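Bikdale Match Board for Coaches

Home / Team equipment / Tactics and training / Magnetic boards

The Bikdale Match Board is a folding magnetic board for football coaches (soccer, for our customers in North America). It is made for the dressing room, the bench and the classroom. You can show a formation, move one player, and let the whole team see at once what this changes for the others.

We developed the board together with the coaches of Bedmont, an amateur club that plays with a back three in one half of the season and a back four in the other. Their wish was simple. They wanted a board where a defender can step into midfield and everybody in the room still knows who he is. For this reason the magnets are large, carry a number on both sides, and can be turned over to show the second color when a player changes his role.

What coaches use it for

Pressing is the most common topic. With the full field in view you can place both teams and show when the striker should go to the center back and when he should wait. Many coaches set the opponent first and put their own players in after it. We find this a good habit, as players then look at the spaces before they look for their own number.

The second use is set pieces. The reverse side of the board shows one penalty area in a bigger scale, with the six yard box and the arc printed in a thicker line. You can draw the runs with the pen, clean them and draw again. For corners you will want the small magnets, which are in the same bag.
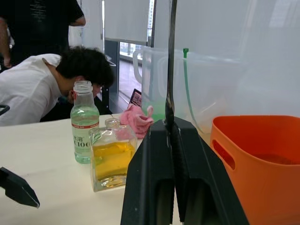
Bikdale workroom, May

The third use is the half-time talk. You have very little time and the players are tired. Prepare the board before the match, close it, and open it in the break. The magnets hold their place when the board is folded, also when it is carried under the arm. Please do not throw it into the trunk of the car with the balls on top, though. One of our Bedmont coaches did this for a whole winter, and the hinge became stiff.

What is in the box

Folding board with full field on the front and penalty area on the back
11 large magnets in red/white
11 large magnets in blue/yellow
9 small magnets in black
2 pens, dry wipe, black and red
Cloth bag for the magnets
Carry strap

A ball magnet is not in the box at this moment. It was in the first version, but it was the piece that got lost every time, so we now sell it separately in a bag of 3.

Surface and cleaning

The writing surface is coated steel. Use a dry cloth directly after the session. If the ink stays overnight, use a cloth with a little warm water and a drop of dish soap, then dry it well. Do not use a kitchen sponge with a rough side. Scratches from a rough sponge will hold the ink, and we can not repair this under the warranty.

The pens that come with the board are from Berchtold. Other dry wipe pens work too, but please test them first in the corner behind the field line. Some cheap pens leave a pink shadow when you clean off the red.

In rain the board can be used without a problem, but the pens can not. Move only the magnets until the match is over and dry the hinge when you come home.
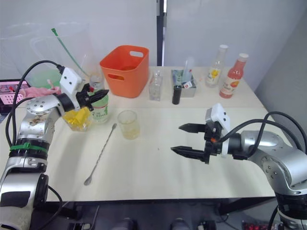 Reading time for this page: 3 min

Which size should I choose?

The Match Board comes in two sizes. The Bench size fits between two people on a substitute bench and is good for a talk with one player or a small group. The Room size is for the wall or for an easel, and a squad can read it from the back of a normal dressing room. If you coach only youth teams on a small field, take the Bench size. If you coach adults and do video sessions also, the Room size is the better choice.

The easel is made by Gondard and is sold without the board. It has rubber feet and three heights. It also fits our older Bikdale boards, but for the oldest ones with the wooden edge you need the wide clips. Write to us before you order and we will tell you which clips are correct.

Questions from customers

A coach wrote us that his magnets slide down when the board hangs on the wall. Please check that there is no film left on the surface. The board is delivered with a thin clear film, and it is easy to miss.

Another customer asked if the names of the players can be written on the magnets. Yes, with the same pen. The name will come off with a finger, so do it shortly before the talk.

Can we print your club badge on the board? For the Room size, yes. Send the badge as a vector file. Printing takes almost 2 weeks, and printed boards can not be returned.

Spare parts

Magnets, pens, strap and bag can all be ordered one by one. Hinges are sold as a pair with screws.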